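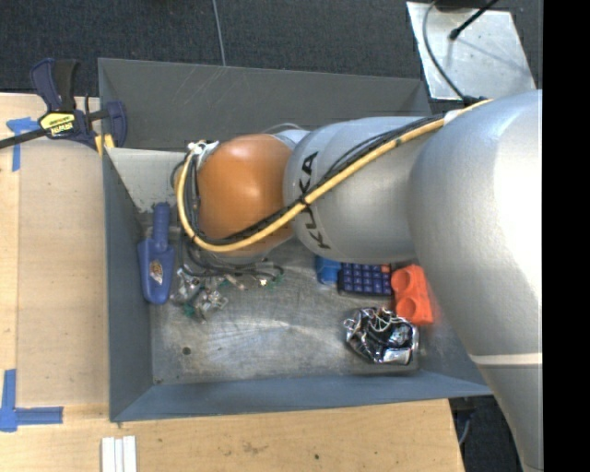 The KUKA arm over its bin, with a blue trowel and a few crinkly packets to choose from.

Features | Machines | Long Reads
Home News Features Reviews Subscribe
May issue. Words by our features desk

I'd been at the Zilum workshop for ten minutes before I said something silly, which was "so it's like a claw machine?" They were very nice about it. I suspect they get it a lot!

It is a bit like a claw machine, though. There's a big industrial arm, far bigger than I'd pictured, and a grey metal bin next to a wooden table. Into the bin goes a jumble of stuff. The arm leans over, has a go at picking something up, and either gets it or doesn't. Then it has another go. Each of those goes is saved, good or bad, and the whole pile is fed to a learning system called Mahuika, whose job is to look at a mess it has never met before and work out where to grab.

I went on a Saturday, when the building is quiet and they can leave the thing running for hours. The target was 500 grasps before the end of the day. I'd assumed somebody would be steering, but mostly the people sit with a laptop and a cup of tea and get up to change the objects over. A fresh mix goes in after every 50 tries (they used to leave it at 200, and Mahuika got terribly good at one particular bin and hopeless at the next).

Choosing the mix is the bit I liked best. They have 16 crates of odds and ends, a lot of it from the discount shop on Iler Street, and it's a proper art. The trowel has a long thin handle and a broad blade, so where you take hold of it matters a great deal. The thing with rows of blue square keys is flat and plain, and I'd have called it easy, but wait until it's jammed up against something else. And the shiny packets! They crumple, they throw the light about, and a camera can have real trouble telling where one stops and the bin floor starts. I was told off, gently, for lining things up neatly when it was my turn to fill the bin. Tip them in, they said, and leave them.

What surprised me was how fond they are of the misses. I watched the arm come up with nothing four times running and winced on its behalf, while the person beside me ticked along quite happily. A miss tells Mahuika something too, as long as it's recorded as a miss.

There's a second rig going up at their Sistatden site over the summer, with a different bin and different lighting, to see how much of what's been learned travels. I've asked to come back for that. I've also been through my kitchen drawers and put together a carrier bag of awkward objects for them, including a whisk.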